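Teaching Shelf Tasks by Hand and by Remote Control
Final project report, Robotics Lab II
Submitted January 9, 2019
Author: Tõnu Siliņa
Project name in the lab list: Vovus

1. What the project was for

The task was to get a two-armed robot to handle drinks on a store shelf: pick up a bottle or a can, move it to a marked place, and leave the things next to it standing. The project did not try to invent a new learning method. It compared ways of showing the robot what to do, and looked at how much work each one costs the person doing the showing.

Three kinds of demonstration were used. In the first, the person holds the robot's arm and moves it through the task. In the second, the person drives the arms from a desk with two hand controllers. In the third, the person does the task with their own hands while a camera near the head records, and no robot is involved at the time. I call these guided, remote and first-person demonstrations in the rest of the report.

2. Setup

The robot was the lab's Cadovard bench unit. It has two arms, each with a two-finger gripper, and a camera mounted where a head would be. The fingers have rubber pads. They open wide enough for a drink can but not for a large tub, so tubs were left out of the task list early on.

The practice shelf was built in the back of the lab from a secondhand store rack. It has three levels and a lip at the front of each level. The lip matters because a bottle has to be raised over it before it can be pulled out. My first task description left that step out and I had to rewrite it.

For remote demonstrations the operator sat with a screen showing the head camera view and held one controller in each hand. Each controller had a trigger for closing the gripper and a button that paused the arm. The control program was Bidwood, which the lab already used for other work. I changed the pause button so that it stopped one arm only. Before that change, pausing the right arm also froze the left, and operators kept losing whatever the left arm was doing.

First-person demonstrations were recorded at the lab shelf and also in stores, with the camera near the height of the eyes and both forearms bare.

3. Tasks

The task list was kept short:

Pick a bottle from the front of a shelf and put it in a tray.
Pick a can from the top of a stack without moving the can under it.
Straighten a can that is lying tilted.
Move a bottle from one shelf level to the next one down.

Every task started with both arms in the rest position and ended when the object was released and the arms were back at rest. A demonstration was kept if the object ended up where it should and nothing else fell. If a neighbor was touched but stayed standing, I kept it and marked it as touched.

4. Guided demonstrations

Guided demonstrations were the easiest to explain to a new person. You take hold of the arm above the wrist, press the release switch, and move it. People understood this in a minute or so.

The trouble was that the person's own body got in the way of the camera. When someone stood beside the robot and reached around to the gripper, the head camera mostly saw a sleeve and a shoulder. I moved the operator to the left side of the robot, which fixed the view for right-arm tasks and made it worse for left-arm tasks. In the end I only used guided demonstrations for one arm at a time.

It is also tiring. The arm is balanced by its motors when the switch is held, but it still drags a little, and after a long session my own demonstrations were visibly sloppier. I stopped each session at 20 demonstrations for this reason.

5. Remote demonstrations

Remote demonstrations gave the cleanest camera view, with only the robot's own arms in it. They were also the slowest. A first-time operator needed a practice period before anything they did was worth keeping.

The hardest part was depth. The screen is flat, and operators could not tell whether the gripper was in front of the bottle or already beside it. Most failed attempts ended with the bottle being pushed backward. Two things helped. The first was a second small view from the wrist camera. The second was a habit that one of the operators came up with: rest the left gripper lightly on the front edge of the shelf, then bring the right gripper in next to it. With one gripper parked at a known depth, the other one was easier to place. After I saw this I made it part of the instructions for all operators.

The habit has a cost. The left arm cannot do anything else while it is parked, and on the lowest level the left elbow came close to the rack. I set a limit in Bidwood that stops the elbow before it reaches the upright.

Altogether I kept 73 remote demonstrations. I threw out 13 more, mostly for knocked cans. Two of those were thrown out because I had forgotten to start the wrist camera recording.

6. First-person demonstrations

A person's hands are much faster than the controllers. They also do things that the gripper cannot. People slide a thumb behind a can, tip a bottle with one finger, or hold two cans in one hand. These are natural movements but the robot has no way to copy them, so I asked people to follow some rules:

Use the thumb and fingers as two sides of a gripper.
Take bottles by the upper part.
Let go completely before pulling the hand back.
Keep the other hand in view.
Do not hurry the approach.

The last rule was the one people forgot most often. At normal shopping speed the hand arrives in a blur and the recording shows little about how it got there.

The fourth rule was added after I compared the first recordings with the remote ones. When people do a one-handed task, the other hand tends to hang at their side and leave the picture. The robot's left arm is always somewhere, so a recording with only one hand leaves the program guessing about half of the robot. Asking people to rest the left hand on the shelf edge took care of this, and it matched the habit from the remote sessions. Figure 1 at the end of the report has both hands placed this way.

Store shelves are harder than our practice rack. At the lab I had put the same can in every place with a gap on each side. In a store the bottles and cans stand close together, there are several brands next to each other, and jars and tubs share the same unit. Price tags sit on the shelf edge where the left hand wants to go, so I told people to put their fingers above the tag and leave the numbers uncovered. I thought the printed numbers might help later with telling shelf sections apart. I did not get far enough to test that.

7. Turning recordings into robot motion

Guided and remote demonstrations already contain joint positions, so they could be used after trimming the start and the end. First-person recordings contain only pictures. I used a hand tracker to find the wrist, the thumb tip and the tip of the first finger, and treated the distance between the two tips as the gripper opening.

This worked acceptably while the hand was open and in front of the shelf. It got worse once the fingers closed around a bottle, because the bottle or the palm hides one of the tips. I filled the gaps by holding the last good opening value until both tips were found again. That is a crude fix. On a few recordings it made the gripper close late, and I corrected those by hand.

Clear bottles caused another problem. The tracker sometimes followed an edge of the bottle as if it were part of the finger. Cans did not do this. I did not find a proper fix and only lowered the trust given to the finger points in those parts of the recording.

The scaling was done by Stankevičius, a small program left by an earlier project group and named by them. It maps a person's reach onto the robot's reach. I used it as it was except for the shoulder width, which had been set for a different robot.

8. Results

The training set was cut into short pieces of motion, 900 in total, from all three kinds of demonstration. I trained one model on guided and remote pieces only, and a second model on everything.

Both models could do the first task on the practice rack with the objects spaced apart. With the objects pushed together, the first model often knocked over the can to the left of the target. The second did this less. It also placed the left gripper on the shelf edge without being told to, usually a little too high.

Neither model was reliable at taking a can from the top of a stack. The gripper closes around the right can but the pads brush the one below. I think the approach needs to come from higher up, and almost none of my demonstrations did that.

Straightening a tilted can worked only when it leaned to the right. Looking back through the recordings, I found that in nearly every one the can had been set down leaning that way. This was my mistake in preparing the shelf.

The robot was tested only in the lab. I cannot say how it would do in a real store.

9. What I would change

I would write the rules for first-person recordings before the first session. Those from early December could not be used with the later ones, as the left hand was missing from most of them.

I would mix the objects on the practice rack from the start and change the arrangement after every few demonstrations.

I would drop guided demonstrations for anything that needs two arms. They are still useful for checking that a position can be reached at all.

The remote station needs a better chair and a screen that can be raised. Operators leaned forward to judge depth and then complained about their necks, and the sessions got shorter as a result.

The task descriptions, the trimmed remote demonstrations and the modified Bidwood settings are in the project folder under Vovus. The raw store recordings are kept separately and are available on request.

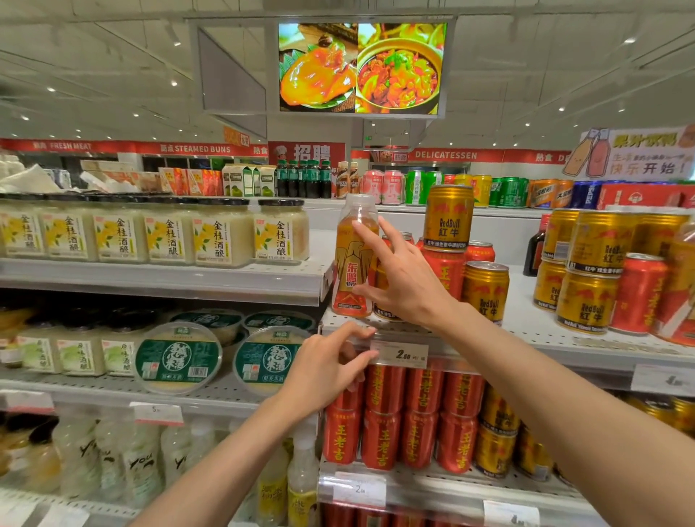

Figure 1. Two-handed reach at a drinks shelf: right hand on the upper part of the bottle, left fingertips on the shelf edge above the price tag.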